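From: Carmela Carrasco
To: urquijo-cabins
Subject: Re: [urquijo-cabins] draining down for winter, first time

On closing the place up, Dale wrote:

> Hi all. We bought the green cabin past the second culvert in the spring and this
> will be our first winter owning it. We don't plan to be up between November
> and whenever the road opens. The seller left a page of notes but it mostly
> says "drain everything" and has a drawing of a valve that I can't find.
>
> We have a well with a Puler pump, a Flarnov water heater (electric, the
> tall one), one bathroom, a kitchen sink and an outside faucet on the lake
> side. The line from the well is 200 feet according to the notes. No
> dishwasher or washing machine.
>
> Questions: do we need to blow the lines out with air or is gravity enough?
> How much antifreeze should I buy? And is this a whole weekend job or can it
> be done the morning we leave?
>
> Also does anyone know what the valve is.
>
> Dale

Dale,

I have the cabin two up from you and the plumbing was put in by the same man, so most of this should apply. The valve in the drawing is probably the stop-and-waste. Mine is under a square of plywood in the crawl space, on the uphill side, and it was covered in leaves when I found it. It needs a long key. If the seller didn't leave one, Porko in town has them on the back wall next to the stovepipe.

It takes me 90 minutes now. The first year it took most of a day and I had to drive back for a part. Do it the day before you leave and bring drinking water in jugs.

Gravity was not enough in my place. There is a low spot in the bathroom run where the floor has settled, and the cold line to the tub split there the year before I bought a compressor. The repair was $153, mostly the plumber's drive. A small compressor is fine if you keep the pressure down and let it run a while. I stay under 40 pounds.

The order I go in:

1. Turn off the breaker for the water heater. Do this before anything else. If the tank is drained with the power on, the elements burn out. I put a piece of tape over the breaker and write on it, and I take the tape off in the spring only when water is coming out of the hot side at the kitchen.

2. Turn off the breaker for the pump, then open the kitchen faucet until it stops. Drain the pressure tank at the boiler drain next to it. Mine has a little air left in it at this point and spits, so hold the hose. The well line itself should be below frost once it leaves the cabin. The part that matters is the section coming up through the crawl space. I don't know whether your Puler has a check valve at the top of the well or only down at the pump, and it would be worth asking the seller.

3. Drain the water heater. Put a garden hose on the bottom and run it downhill, well away from the foundation. Open the hot side of every faucet so it can take in air. The Flarnov drains slowly and the valve clogs with scale. If it stops early, close it and open it again a few times. Leave the valve open when you go.

4. Open the stop-and-waste, then open every faucet, including the shower and the outside one on the lake side. Flush the toilet and sponge out what is left in the tank. Then do the air. I connect at the outside faucet, close everything, and open one fixture at a time starting with the farthest. Each one goes from water to spitting to just air. I go around twice, since the first pass always leaves some. Don't forget the shower head. If it is the hand-held kind, take it off and lay it in the tub.

5. Traps and drain parts. Pour RV antifreeze (the pink kind, never car antifreeze) into the kitchen sink, the bathroom sink, the tub and the toilet bowl. I buy 6 jugs and usually bring one home. While you are under the sinks, look over the slip nuts and washers and any plastic that threads together. Only hand tight on plastic. I have cracked two by using a wrench. If your kitchen drain has a ribbed section, as mine did, consider changing it for smooth pipe. The ridges hold grease and a bit of water, and they are hard to clean from either end. Take the old piece to the store with you, because the sizes are close enough to fool you.

Two gray threaded pieces in the first picture. The second has a gray plastic tube, ribbed on the lower part and smooth toward the open end.

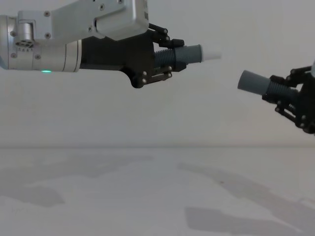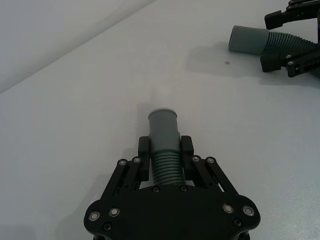
6. Last walk through. Fridge emptied, unplugged and propped open. Kettle, coffee maker and mop bucket emptied. Look for anything else that holds liquid. I lost a case of seltzer and a bottle of dish soap one year, and the soap was worse. Leave the cabinet doors under the sinks open and the faucets open too. Write down which valves you turned and in which direction, and tape it inside the cabinet door.

About spring: close everything you opened, fill slowly, and have somebody stand in the crawl space with a flashlight while you turn the pump on. Don't put power to the heater until the tank is full. The antifreeze foams a little in the toilet for a couple of flushes.

I will be up the first part of November. If you are there at the same time you can borrow the compressor and the key. I have the fitting that goes from the air hose to a garden hose thread, so you don't need to buy one. Mornings are better, I usually have the woodpile to deal with after lunch.

On the culvert, the county did clear it but there is still a branch jammed in on the downstream side. I will bring a saw.

Carmela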